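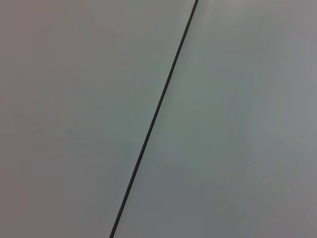 Surfaces and Small Objects: A Gallery from the Luturville Study Room

The Hughes Collection of Household Objects is kept in Luturville and is open to registered readers throughout the year. It holds 766 items in everyday use, among them baskets, boxes, trays, balls, table linens and kitchen tools. The items are not displayed behind glass. Readers request them by number and handle them at the tables of the study room, under the supervision of the collection staff.

This gallery accompanies the winter issue of the collection bulletin. It is concerned with the study room tables as much as with the items placed on them, and it may be of use to readers planning a first visit. Larger versions of the pictures may be consulted at the reading desk.

1. Light gray, with a dark line

A thin dark line divides two areas of smooth, pale gray. The tone shifts gently across the larger of the two, from nearly off-white to a cooler, slightly bluish gray. 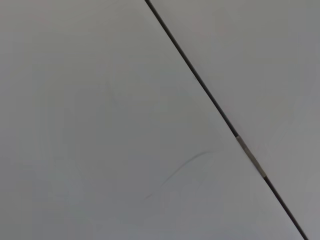

Text: Maite Mateos
Gallery editor: Maricel Pangilinan
Collection Bulletin, December

Pale gray was adopted for the study room after a trial of four colors. White was found to tire the eyes during long sessions, and the darker samples made it difficult to judge the outline of brown and black objects. Readers who work with dyed or painted items have generally asked that the color be kept.

Readers are asked to observe the following when using the tables:

Pencils only. Ink, adhesive notes and correction fluid are not permitted in the study room.

Bags and coats must be left in the lockers by the entrance. Lockers are free of charge and are emptied at closing time.

Items should be placed well inside the edge of the table. Round items may be steadied with the cloth rings supplied at the desk.

No more than four items may be requested at one time. Further requests are accepted once the first group has been returned.

2. Basket and ball

The basket is a rectangular wicker piece with rounded corners, very dark brown, finished at the rim with a thick braided band. Tilted with its open top toward the viewer, it shows the weave of the interior, where the light picks out the ridges in pale diagonal bands. A small pink ball with an irregular patch of bright magenta rests on the table below it.

The two belong to the Skatorholm group, which was received as a single gift and is cataloged under household storage and play. Baskets in the group are listed by shape and then by color. Balls are listed by diameter. Readers wishing to compare weaves are advised to request the descriptive sheets in advance, as these record the construction of the rim and base separately.
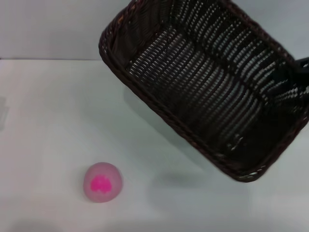 Visiting and Reproduction

The study room opens at 10 a.m. and closes at 4 p.m. Requests for items should reach the desk no later than 3 p.m. Groups of students are welcome by arrangement, and teachers are asked to send a list of the items required when they make the booking.

Prints of pictures in this gallery may be ordered for private study. Orders are handled by Veline, the collection's print supplier, and are limited to 200 sheets per reader in any one year. Written permission is required for publication in books, journals or teaching materials with a print run above 400 copies. Permission forms are available at the reading desk and should be returned there with a short statement of the intended use.

Corrections to catalog entries are gratefully received and should quote the item number in full.

Previous gallery: Lids, Handles and Hinges
Next gallery: Table Linens, Folded and Unfolded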